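## 3. Materials and Table Setting

The work surface used throughout the study was a white table on which a square gray felt mat was laid.
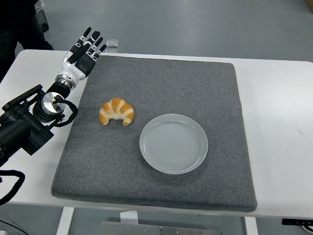 The choice of surface was settled early, during the pilot work carried out in April at the Suominen building, and was not changed afterward. Three candidate coverings had been tried: a woven cotton placemat, a sheet of baking paper, and felt. The cotton placemat wrinkled when items were set down and picked up again, and participants in the pilot smoothed it by hand between tasks, which added a movement that we did not want to record. The baking paper slid. Felt stayed in place without tape and made very little sound when an item was put down on it.

### 3.1 Food items

The study concerns how people judge and arrange single bakery items before eating or serving them. Earlier work on breakfast settings has mostly dealt with full trays or plates, where the position of one item depends on the position of the others. We wished to look at the simpler case first – one item, one mat – and to ask where it is placed, which way it is turned, and how the placement affects a later rating of its appeal.

The croissant was selected as the main item for several reasons. It is widely recognized, it has a clear front and back to most viewers, and its shape makes its orientation easy to code. A round bun can be turned without any visible result. With a croissant, the two tapered ends give a direction, and two coders working separately can agree on that direction with little training. Figure 1 shows the orientation we refer to as "ends near," in which both tips point toward the front edge of the mat. The opposite case, in which the tips point toward the far edge, is called "ends far." Placements in which the line between the tips ran closer to the side edges of the mat than to the front were coded as "sideways" and were analyzed as a separate group.

**Figure 1.** Croissant on the gray felt mat, placed left of center in the "ends near" orientation.

Color was the second property of interest. Pilot participants often described a croissant as having a "good side," and when asked to explain, they referred to the contrast between the darker ridges on top and the paler creases between the layers. We therefore avoided strong directional light, which deepens the creases on one side and flattens them on the other. Lighting came from the ceiling fixtures only, and window blinds were kept closed during sessions.

### 3.2 Mat and table

The gray of the mat was chosen to be neutral next to the golden and orange tones of baked goods. On the bare white table, pilot participants rated the same item as darker, and a few described it as overbaked. On the gray felt these comments did not occur. We do not claim that gray is the best background for pastry in a dining room or a shop display, only that it disturbed the ratings least among the coverings we tried.

The mat covered most of the table. A wide strip of white was left visible so that participants could see that the mat had limits and could treat its corners and edges as reference lines. In a short side test with a covering that reached the table edges on all sides, placements became more scattered and several participants asked where the item was meant to go.

Position was coded on a grid of 100 equal cells drawn on a clear overlay. The overlay was laid over printed session stills after the session and was never on the mat while participants were present. The cell containing the midpoint of the item was taken as its position. Where the midpoint fell on a line, the cell nearer the center of the mat was used.

### 3.3 Procedure

Each participant took part in 4 blocks. In the first two blocks, the item was already on the mat and the participant gave a rating of appeal on the Drovari scale, followed by a brief spoken comment. In the last two blocks, the participant received the item on a small tray and was asked to place it "as you would for a guest." No further instruction was given. Questions about the guest, the meal, or the time of day were answered with the phrase "whatever seems usual to you."

Each block was limited to 90 seconds. The limit was rarely reached in the rating blocks. In the placing blocks it was reached more often, mainly by participants who turned the item several times before settling on a position. All turns were kept in the record, but only the final orientation enters the analysis reported in Section 4.

Ratings and placements were entered into a shared Flultik table by the session assistant. In total, the table holds 3,000 entries after the removal of blocks that were stopped early or in which the mat had shifted. The position of the mat was checked at the start of every session against small pencil marks on the table.

### 3.4 Handling and cleaning

Items used on the mat were not eaten. Participants who wished to have something to eat were offered wrapped pastries in the waiting area after the session, so that expectations about taste would not enter the ratings while the session was under way. The felt was brushed with a soft clothes brush between participants and replaced when marks remained visible after brushing. Replacement mats were cut from the same roll, supplied by Movero, and were left flat overnight before use to remove the curl.

### 3.5 Limits of the setting

Two limits should be noted. First, a felt mat is not a usual surface for food, and some participants remarked on this. Their ratings did not differ from those of other participants in any consistent direction, but the remark itself suggests that the setting was read as a display and less as a meal. Second, a single item left of center leaves a large open area to its right. Several comments in the rating blocks referred to this open area as space for a cup or a plate – items that the participants expected but that formed no part of the study. The question of whether such expected items shape the placement of the first one is taken up again in Section 5.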